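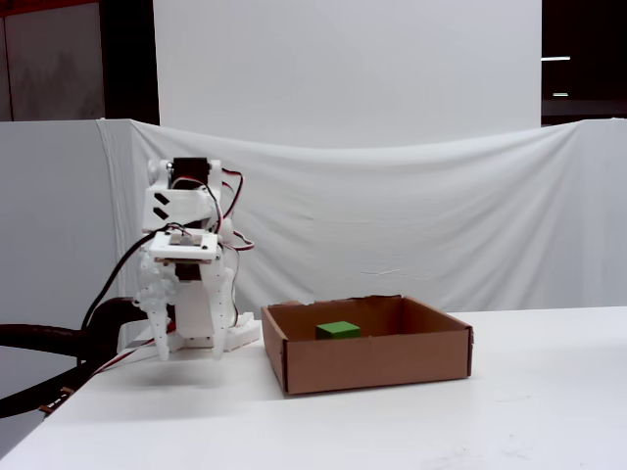 Sandamali Sikder thinks I've gone into this with the wrong attitude, and that if I would only do the weekend properly, with my phone off and the windows open, I'd feel lighter by Monday. She says she slept like a child after hers. She also says that people who make fun of decluttering are nearly always the ones with a full loft.

Sun 29 March. Lost an hour to the clocks and then most of the morning to Lomaven. I paid £70 for Lomaven, which I am writing down so that I can't pretend later it was less. For that you get a workbook of 17 pages, a sheet of green stickers and a sheet of orange ones, and an e-mail each morning from someone who signs off "in spaciousness". Green means it stays, orange means it goes. I could have done that with two pens.

Started with the front room because the workbook says to start where you sit. It wants you to "clear the eye" before touching a single cupboard, and the way to clear the eye is to have as little colour about as possible. Pale walls, pale table, nothing on it. I have my doubts. The more white you have, the more you stare at whatever isn't. Put a tall bit of brown cardboard in front of a white wall and it's the cardboard that gets looked at, and a room done up the Lomaven way would be like that every time the post came. In my front room a parcel can sit by the bookcase from Christmas until Easter and disturb no one. I put green stickers on the red chair, the blue rug and both the ugly lamps.

Samer Sfeir rang at eleven (or ten, he hadn't changed his clocks) and I asked whether he'd kept it up after doing his course last year. He said yes, completely. Then he asked if I could lend him a tin opener, as his had gone in the first round. I said he could have a green one.

After lunch, the hall cupboard. The workbook gives this 20 minutes, so whoever wrote it has a different sort of hall cupboard. I found my mother's good umbrella, a bag of bags, and the deckchair we bought in Wetholm on the day it hailed.

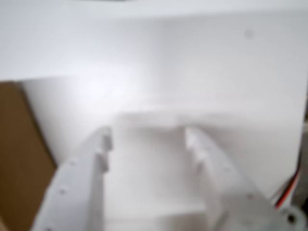 The workbook's big idea is that every object is "asking something of you". I read this out loud to the deckchair and waited. I think what it means is that clutter makes you feel guilty, and I'd agree with that, but throwing things out makes me feel guilty too and I then have to go and buy them again. There's a line on page nine saying empty surfaces make for a rested mind. No source for it, of course. If smooth blank white with one faint grey dot on it, like the top part of that picture, is what rest looks like, then I'd be resting for a minute at most and after that I'd be up on a chair trying to find out what the dot was. I have spent whole nights in the Demgate hotel doing exactly that with a ceiling.

Tea. Two biscuits. The jar got a green sticker.

The cupboard did give up one full bag for the charity shop, I'll admit that much. Coats, mainly, and a fondue set. I'd have got round to it anyway, although I notice I've been saying so since we moved in.
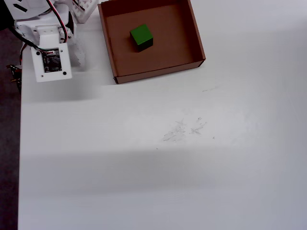 Left the drawer of leads until last, as everyone does. Lomaven's advice is that any lead you can't name in five seconds should go. This seems to me to be how people end up buying a new printer. With red and black wires side by side, as they run down to the little circuit board in the photograph, you can at least tell one from the other. Every lead in my drawer is black, and so is every plug, and they have all had years to get acquainted. I named four. One belongs to the radio, one to a shaver that Haque's mended twice before they shut, and I made up the other two. The rest went back in with the orange stickers on top of them.

Must remember the oven clock. Lasagne, and bed at what my body considers half past nine.

Home Diary Garden Letters Older entries Contact

Print this page
E-mail this to a friend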